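Packing automation, progress report to the Wistley fund
Second period of the grant

Sending this ahead of the call so you have something to read. Numbers first. We planned 700 recorded demonstrations for the period and finished with 1237. Of those 1044 passed the check and went into training. The rest had dropped grips or a cable in the way, mostly early on.

The task is still the bag and basket one, small goods moved between a light blue basket and a soft drawstring bag. We picked it because it's what the returns bench at Bravley does all day and because the bags are the hard bit. Boxes we could have bought a machine for.
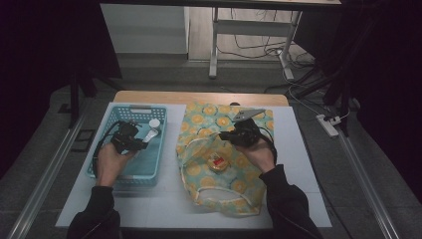 Bravley, June

Work at the board is done with two hand-held grippers, one per hand. The people recording are bench staff, not engineers, and that was the main change from the last plan. Three of them now, on half shifts. They know how the bags fold and they don't fight them. The engineers did, and you could tell in the data.

What it changes for them, since you asked for this specifically:

Pay grade went up one step for anyone who records. Agreed with the site before we began, in writing.

Hours are the same. Recording stops at 3 in the afternoon, after that it's regular bench work. We tried full days for a while and wrists got sore, holding a gripper closed is tiring in a way that packing isn't. Short blocks now with a break in between. Complaints went down a lot but not to zero, see asks below.

Some of the bench staff don't want to record. Fine, no pressure on them. A couple asked straight out if they are teaching the thing that replaces them. We told them what the agreement says: no bench jobs cut during the grant, and a review with staff in the room before anything is installed. I don't think that answer satisfied everyone and I'd rather you heard it from me.

Equipment. Lecomte sent the second set of finger pads late, so we ran the old ones longer than we wanted. The covering wears and then the grip is differnt from one side to the other, which the bench people noticed well before our plots did. Pads now get looked at every morning and swapped on their say-so.

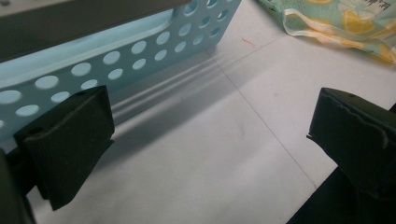 Gripper view at the basket, with wear on the right finger pad.

Model side, short version. Picking small items out of the basket is good enough to show you. Placing into the bag is OK if the bag is already open. Opening a bag that has folded over on itself, not there yet. Bright prints seem to bother it less than we feared, it's the shape that throws it off. A bag never lands the same way twice and the bench staff have maybe five or six ways of dealing with that which they had never had to put in words. We are writing those down now. Slow, but it's probably the most useful paper to come out of this so far.

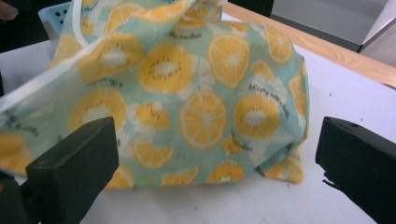 So next period is mostly cloth. Fewer demonstrations of the full task, more of just the bag: picking it up, finding the edge, getting it to stay open. Gromard have offered time on their bench to run the same thing with their own bags, and I want to say yes, provided their people get the same terms as ours. Still waiting on them to confirm the terms part.

Spend is on plan apart from pads (over) and travel (under, no one went anywhere). Full sheet comes separately.

Asks:
- OK to move the leftover travel money into pads and lighter grippers. The wrist thing again.
- A decision on Gromard before we fix the next rota.
- Someone from your side at the staff review, in person if posible. They have asked who is paying for this and it would go down better coming from you.

Will send the failure clips once they're sorted, the folder is a mess right now.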